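How to Set Up a Breakfast Corner on a Plain Wooden Table

My kitchen counter is seven feet of wishful thinking, so a while back I gave up and moved breakfast over to a table. Best thing I've done in that room in years! It took one afternoon in August, and most of that was me wandering around with a tape measure.
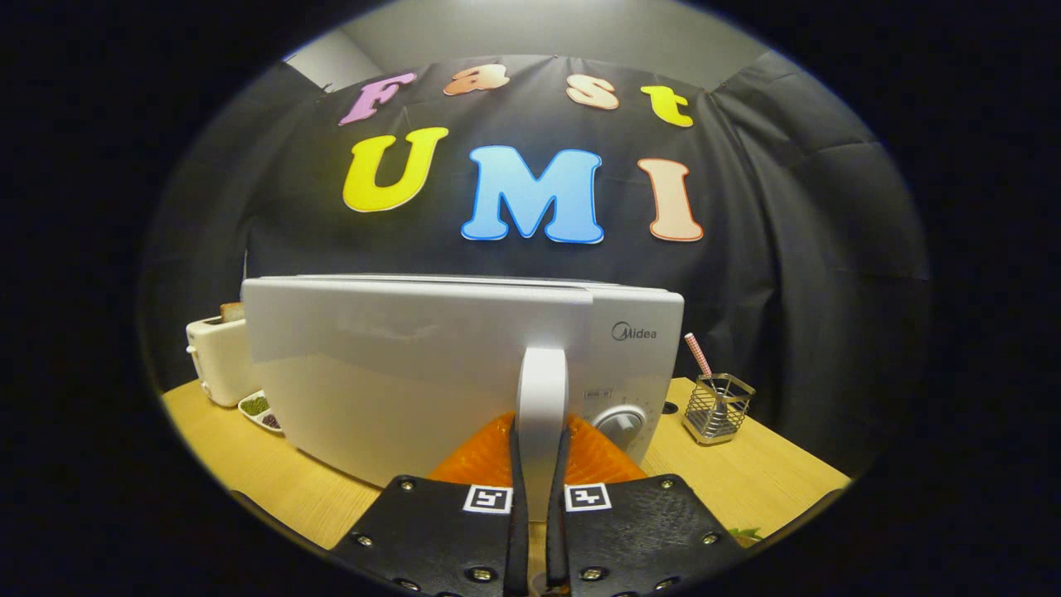 Start with the microwave, because it's the biggest thing you own that has to live there and everything else gets squeezed in around it. Put it down where you think it goes, then open the door all the way. Mine hit the wall the first time (I'd measured the box and forgotten the door, of course). Check your manual for how much breathing room it wants at the back and sides, and give it that before you get attached to a layout.

Next comes the toaster. I like it beside the microwave with a gap between them, near the table edge so I can get at the lever without reaching over anything. Don't push it under a shelf or a curtain. Toasters throw heat straight up, and I have a brown mark under my old Jalard shelf to prove it.

Now the power. Plug the microwave straight into the wall outlet, and the toaster into a different one if you can. My apartment trips the breaker when both run together on the same circuit, so I heat first and toast second. Run the cords behind the table and clip them to the back leg. I used Clunis cord clips, the stick-on kind, and wiped the wood with rubbing alcohol first so they'd hold.

Then the small stuff. A wire mesh holder is great for straws and spoons, and you can rinse the crumbs right out of it. Keep one little dish out too. I use mine for whatever's going on the side that morning, beans or peas or a few berries, and it saves getting out a second plate.

Leave yourself a clear patch at the front, 25 inches wide if the table allows. You need somewhere to put a hot bowl down in a hurry!

A word on the wood. Light tabletops show every coffee ring, so I gave mine two coats of Zillden table wax and left it overnight between coats. Wipe up spills as they happen and go over it again with wax when water stops beading.

I spent 40 dollars all told, and the table was already mine. If yours wobbles, fold a bit of cardboard under the short leg for now and buy proper felt pads later. I still haven't bought mine.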